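Notebook, packing bench
28 February 2025

Mat is down on the white table, ribbed side up. Tray with the bark print is on it, toward the back.

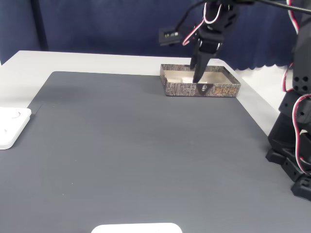 Went through the tray order with Jaruwan this morning. Rindov can do 200 in the shallow size, flat-packed, first lot in April. Price holds if we take 600 over the year. I'd take the 200 and see.

Walls are low, fine for seed packets lying down, too low for the tins. Decha wants a deeper one for those and will ask for a sample. Keep the pale floor on both, labels read better against it than on brown.

Mat: cut to 158 cm. Leaves a strip of table bare at the back and on the right. Boonsong would like it to reach the edge. I'd leave it, the tape dispenser clamps better on bare table.

Curtain hem is wavy at the right and hangs just over the tabletop. Uthai has the iron.

To do
- lettering proof back to Rindov, orange-yellow a shade darker
- 2 more rolls of the narrow tape
- ask Barrett where the spare mat went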